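Lamum (record label)

Lamum is an independant electronic label based in Fulville. Mostly deep house and dub techno, some ambient. Founded by Jui-lin Liu and Zubaida Durrani, who had been running a monthly night above a print shop. Vinyl first, digital a few weeks after.

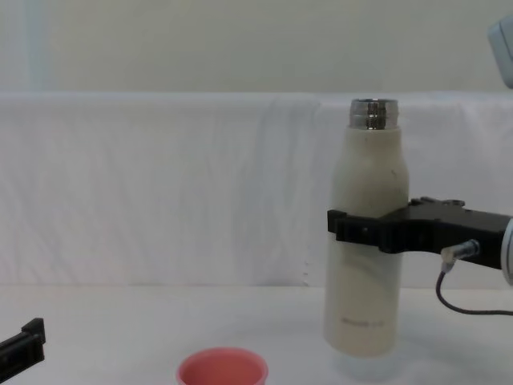 White bottle with steel neck, uncapped.

History

First release was a four-track 12-inch by Durrani under the name Bresholm. Pressed 524 copies, hand stamped, no sleeve art. Sold mainly at shows and through two shops. A repress came in April the next year with one track swapped, the B2, after a sample could not be cleared. Collectors treat the two pressings as separate records.

Shuk-fan Yang joined to handle mastering. Her cuts are quieter than most club records of the period and some DJs complained. Later pressings are louder.

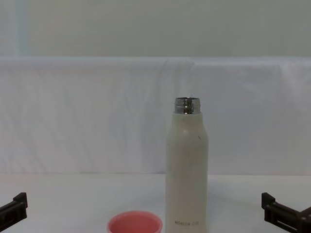
Sound and releases

Slow tempos, long intros, very little vocal. Early records lean on a single drum machine and tape delay. From the fifth release on there is more live bass, played by Po-yen Lui, also uncredited on the two before that.

The best known title is "Selvanayagam", a 20 minute piece by Blažena Procházka spread over both sides. Reissued Jan 5, 2019 with an edit short enough for club use. The reissue sold 4,000 copies, the most of anything in the catalog. A remix set was announced and then dropped. 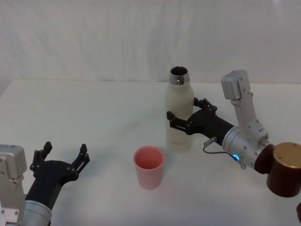
Reception

Reviews of the early 12-inches were few, mostly in small zines. The Bresholm record was called flat by one and "patient" by another. The reissue got wider coverage, most of it good, though the club edit split listeners. The long version is still the one usualy played on radio, late slots only.

Discussion of the edit

The edit removes the whole middle section, including the bass entry, and brings the kick in early. Procházka approved it.
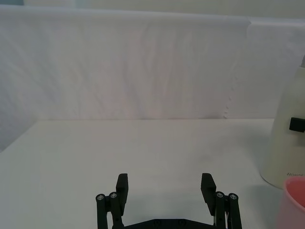 Po-yen Lui: The edit works in a club, fine, but the bass entry is what the first half is building to. I would have kept it and cut the outro.

Durrani has said the outro was needed for mixing. Both versions remain in print.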